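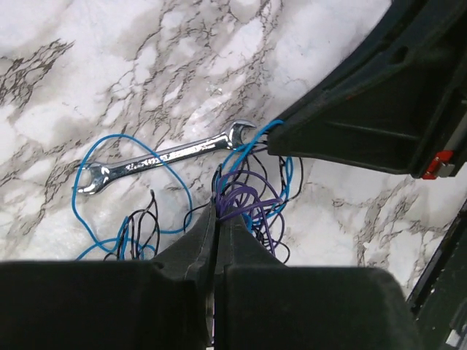 Según Teodora Kneževič, una biblioteca escolar que cierra a las dos de la tarde es un almacén con buenas intenciones, y me lo dijo con tanta tranquilidad que tardé un rato en darme cuenta de que estaba hablando de la nuestra.

Opinión | Escuela y barrio

Le he dado muchas vueltas desde entonces. En el colegio de Trodby tenemos 353 alumnos y una sala preciosa, con sus estanterías bajas y esos cojines que las familias cosieron hace ya tres inviernos, y la llave se echa justo cuando los niños empiezan a tener tiempo para leer. Por la mañana cada grupo entra media hora a la semana, en fila y mirando el reloj - y quien haya visto a una criatura de siete años elegir un libro sabe que media hora se va en nada, entre que lo abre, lo huele, lo deja y vuelve a por él.

En Clorside abren hasta las seis desde marzo. Fui a verlo una tarde y me quedé más de lo previsto, porque un chaval de sexto se empeñó en contarme entera una novela de piratas (todavía no sé si me gustó la novela o cómo la contaba él). Había hermanos pequeños por el suelo, dos abuelas con el periódico y bastante más ruido del que yo habría tolerado en mis tiempos de maestra. Me pareció estupendo.

Ya sé que cuesta dinero. El colegio calcula 212 euros al mes entre luz, limpieza y las horas de una monitora, y entiendo que a la dirección le asuste comprometerse. Pero el año pasado gastamos 1.000 en la fiesta de fin de curso, que yo disfruté como la que más y en la que repetí tortilla, así que tampoco me digan que no hay de dónde rascar. Podríamos probar un trimestre, con tres tardes por semana, y luego hablarlo con calma.

Yo me ofrezco para una de las tardes. Llevaré las gafas de cerca y la paciencia que me queda - y, si alguien quiere contarme otra de piratas, le guardo sitio.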